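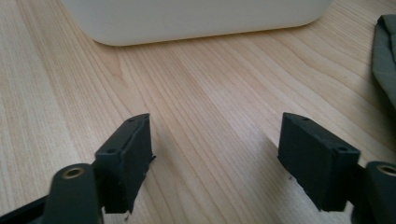 How much of the equipment money is left, and will it cover the second half of the project?
There's 900 dollars still in the line as of the end of July, and it'll cover everything we need as long as we hold off on the second arm.

Okay, the longer version! I know the last report was mostly me grumbling about shipping, so this one has real numbers in it.

The biggest spend this round was the Utine hand-held grippers. We'd budgeted for three and bought two, partly because the price went up between the quote and the order (grr) and partly because two people sharing a bench is about all our back room can take. What I underestimated was the small stuff. Finger pads wear, and I had them down as a one-time cost. I've moved them to a running cost and set aside 500 for pads, inserts and spare screws to the end of the grant. If you'd rather see that under consumables than equipment, just tell me and I'll shift it over.

We got a quote from Caldeira for printing pads in batches of 32, and it came in well under buying them in ones and twos. I haven't signed anything yet. I'd like to try a small batch first and check the edges, as trimming them by hand eats up a good chunk of a Saturday.

Now, the arm. Lellard will hold a refurbished unit for us with a 600 deposit, and I went back and forth on this for weeks. My vote is to wait. We can't pay the deposit and keep the parts money, and the parts are what keep the handling sessions running. I did ask whether they'd take a smaller deposit and they said no, very politely.

Storage for the recordings is fine. We went with Zullex on the monthly plan, which costs a bit more than paying up front but lets us quit whenever we like. It comes out of the office line, so it isn't in the figure at the top.

Two things I need from you: an okay on moving the pads to a running cost, and a yes or no on carrying the arm over to next year's request. The pad order is the one I'm keen to get moving, so if you can only answer one this week, please make it that one.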